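Trullia collects and curates example data for two-handed robots. We supply recorded task runs to teams that train manipulation policies, and we maintain the tools used to make those recordings. The company works from two sites: Ultomham, where operators record, and Trikilitz, where the simulation and review groups are based.

## What we make

Our main product is the Robles set, a library of kitchen tasks recorded in simulation. It currently covers 68 tasks. Each task is released with 100 accepted runs, a written task definition, the scene files needed to rebuild it, and the script used to check the end state.

A run is one attempt at one task by one operator, from the reset pose to the stop signal. It stores joint positions for both arms, finger commands for both hands, object poses, and the rendered camera views. All streams share a single clock. Runs that stall, drop a stream, or end with an object in an undefined state are kept in a separate archive and are not counted toward the release.

## How a run is recorded

The operator drives both arms at once. Hand motion is mapped to the robot hand joint by joint, with limits applied before the command reaches the simulator. The raw command and the limited command are both saved – some training methods need the first, some the second.
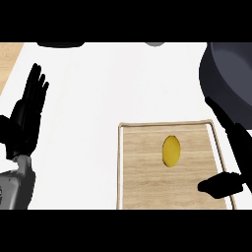 Object placement is drawn fresh at every reset within the bounds set by the task definition. Bounds are kept narrow in the first block of runs and widened afterward, so that a policy can be trained on an easy subset before it sees the full range. The seed for each reset is written to the run header, and any starting layout can be rebuilt from it.

Operators do not follow a fixed path. The task definition gives the start conditions and the required end state, and leaves the approach, the grasp and the choice of hand to the person recording. We want the spread of methods to show up in the data. An operator who always approaches from the same side will be assigned a different block.

## Review

Every run is replayed in Trikilitz before it is accepted. The end-state script runs first and rejects clear failures. A reviewer then watches the replay at normal speed and applies labels for phase boundaries: approach, contact, transport, release, retreat. Where one hand stays still through a phase, that is labeled as well. Idle-hand data is easy to overlook, and policies trained without it tend to produce drift in the arm that should be holding its position.

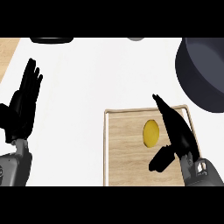
*Kitchen counter scene in simulation: two arms, cutting board, one yellow slice.*

Reviewers also mark hesitation. A pause before contact may be a useful correction or may only mean that the operator lost track of depth in the rendered view. The two look similar in joint data, so the label is applied by a person and carries a free-text note. Users of the set can filter on the label or ignore it.

## Simulation and hardware

We record in simulation for most tasks. Resets are fast, object poses are known exactly, and a scene can be rendered again later with different lighting or a different camera position. Contact with soft or thin items is the weak point. Friction values for flat food items have been revised several times, and each release lists the values in force when its runs were recorded. Runs made under older values are never relabeled as current.

## Working with us

New tasks are proposed by customers or by our own staff. A proposal should include the start conditions, a testable end state, and a list of objects with dimensions. We return a draft scene and a small trial block for comment before full recording starts. Scene changes after that point are treated as a new task version.

Operator training takes place in Ultomham, with an intake each July. Prior robotics experience is not required. Requests for sample runs, file format documents and task proposals go to the Trikilitz office.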